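Tundlow Trials: Frequently Asked Questions

Last revised in September. Questions are grouped by subject. Terms used on this page have the same meaning as in the Tundlow test protocol.

GENERAL

What is Tundlow?

Tundlow is a test program for machines that handle ordinary objects. We take chores from homes and small workshops, write them up as repeatable tasks, and run robots on them. We publish success rates, cycle times and failure notes. We do not build or sell robots.

Who runs it?

The program is based at the Plarkanby workshop. Marisol Cusi is the test lead and signs off every result before it is posted.

Can a robot do household chores yet?

Some parts of some chores, under conditions that a household rarely meets. A machine can pick a known object out of a container at a rate that is useful in a factory. It can fold a towel if the towel is presented flat and the table is clear. It cannot be sent into an unfamiliar kitchen with the instruction to clean up and be expected to finish. Floor cleaning is the exception, and floor cleaning involves very little handling.

Can a robot do shop-floor chores yet?

More of them. A shop floor can be rearranged to suit the machine: parts arrive in the same container, the container is clamped in the same place, and people stay out of the reach envelope while the arm is at speed. Machine tending, palletizing and simple sorting are routine. Sorting a mixed bin of offcuts, clearing a bench at the end of a shift and putting hand tools away are still mostly manual.

Why do you test such simple tasks?

A chore is a chain of simple tasks. If each link succeeds 95 percent of the time and there are 20 links, the whole chain finishes a little more than a third of the time. We would like to know which link is weak before testing the chain.

THE BIN TASK

What is the bin task?

The robot is given an open bin holding several long blocks. It has to grasp one, lift it clear of the walls, and set it down at a marked location. The task stands in for emptying a toy box, clearing a drawer, or sorting stock in a small shop.

Why is picking from a bin harder than picking from a table?

Three reasons account for most of the failures we log. The walls limit the angles from which the gripper can approach. Objects lie against each other or against a wall, so there is often no room for a finger on one side. And the arm itself gets between the camera and the object during the last part of the approach, which is when position information matters most.

Is the bin fixed in place?

Yes. A bin that slides when a block is pushed against its wall changes every later pick, and the run is no longer comparable. Clamps are acceptable. Adhesive mats are acceptable if they are replaced between series.

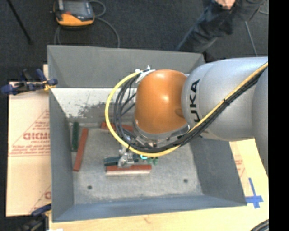 KUKA arm over the gray bin, gripper low above a dark green block. The cables loop around the orange wrist.

Why does block position matter so much?

A block in open floor space can be gripped across its narrow dimension from either side. A block parallel to a wall and close to it can only be gripped if the fingers are thin enough to enter the gap. Two blocks lying side by side present the same problem without a wall, as with the green block and the long red one in front of it in the picture. The usual strategies are to pick the neighbor first, to push the target into open space, or to grip it along its length. Pushing costs time and has the lowest repeatability of the three.

Do cables affect the result?

They can. An external cable bundle needs enough slack for the full wrist rotation, and slack forms loops. Loops can hide the workspace from an overhead camera and can catch on a bin wall when the wrist turns low in the bin. We ask teams to tie the bundle at intervals and to run the wrist through its full range before the first scored attempt. Internal cable routing avoids the problem but is not available on every arm or for every gripper.

Is an industrial arm a fair stand-in for a home robot?

For grasping, mostly. An industrial arm is stiffer and more precise than anything likely to be sold for a kitchen, so its results are close to an upper bound. If a stiff, well-calibrated arm cannot get a finger between two blocks, a lighter one using the same gripper will not do better. For safety, noise, weight and power use it is a poor stand-in, and we draw no conclusions about those.

RESULTS

How many attempts have you logged on the bin task?

The current series has 1,023 scored attempts. Practice attempts and attempts stopped by the operator before the gripper closed are not included.

How many are needed for a published score?

A team must complete 500 attempts with one hardware and software configuration. Changing the finger pads counts as a new configuration. So does changing the lighting.

What does the Voltmont entry show?

Voltmont submitted a parallel-jaw configuration and has completed 434 attempts, which is short of the published threshold. The entry is listed as provisional, without a score. We will not give a partial rate on request. Early rates tend to be favorable, as operators are still attentive and finger pads are new.

What counts as a success?

The block leaves the bin, does not touch the floor outside it, and comes to rest inside the marked location without being held. A block that is dropped back into the bin and picked again within the same attempt counts as one success with one regrasp. More than 2 regrasps ends the attempt as a failure.

What are the common failures?

In the order we see them: one finger lands on top of the block; the fingers close on two blocks at once; the block rotates in the grip and strikes a wall on the way out; the gripper closes on nothing. The last one is easy to detect from finger position and usually recoverable. The second is the one most often scored wrongly by automatic systems, as the grip force looks normal.

Do you report speed?

Yes, as median cycle time over successful attempts only. Comparing it against a person is misleading for single picks. A person empties a small bin with both hands, often lifting more than one object at a time, and would probably tip the bin over if allowed.

Does a high bin score predict a useful household robot?

Weakly. It shows that perception, calibration and gripper control work together on rigid objects. It says nothing about cloth, liquids, bags, lids, or anything that has to be held with one hand while the other does something. Those are separate tasks with separate scores, and most of those scores are low.

OPERATION AND SAFETY

Do the robots run unattended?

No. An operator is present for every scored attempt and has a stop control within reach. Resetting the blocks is also done by hand, with the arm stopped. Automatic reset has been tried and tends to produce the same few arrangements over and over, which inflates the score.

Can I stand near the arm while it runs?

Visitors stay behind the line marked by the operator. The limit depends on the reach of the arm and the length of whatever it is holding, so it differs from one setup to the next.

Who controls the arm during a trial?

This depends on the class. In the autonomous class the software selects and executes each pick. In the assisted class an operator may choose the target block but not the grasp. In the remote class a person drives the arm throughout. The classes are never pooled. A good deal of the confusion about what machines can do comes from remote-class footage being read as autonomous – the motions can look identical.

TAKING PART

Can I submit a chore?

Yes. Describe the start state, the end state and the objects, in that order. We need a chore that can be reset in under five minutes and scored by someone who was not present when it was written. "Tidy the bench" is not testable as stated. "Move every block from the bin to the marked area" is.

Which submitted chores are under review?

Pairing socks, loading a dish rack with mixed plates, returning sockets to a socket tray, and sweeping metal chips from a vise. Sock pairing was set back once already over the question of what to do with near matches. The draft rule treats any two socks of the same length and color as a pair.

What is the Lie procedure?

Lie is our placement procedure for the start of each attempt. It generates a position and angle for every block, and the reset person follows the printed sheet. Blocks may touch a wall or each other. They may not be stacked in the basic version. A stacked version exists and will be scored separately once the sheets are easier to follow; current reset times are too long.

Can I use my own blocks?

For practice, yes. For scored attempts, blocks must match the drawing in the protocol in length, section and surface finish. Color is free unless the task calls for sorting by color. Worn blocks should be kept in use until an edge is rounded past the limit on the drawing. New blocks are more slippery, so please do not swap the full set midway through a series.

Do I need an industrial arm?

No. Any arm that can reach all four corners of the bin with the gripper pointing down may be entered. State the make, the payload rating and the gripper type. Entries from hobby arms are welcome, and there are too few of them.

Are the raw logs available?

Joint positions, gripper state and the scoring sheet are released with each published score. Video is released where the team agrees. Provisional entries have no released logs.

How do I report an error on the results page?

Use the contact form and give the attempt number. Corrections are reviewed by Marisol Cusi and listed at the foot of the results table with the old value and the new one.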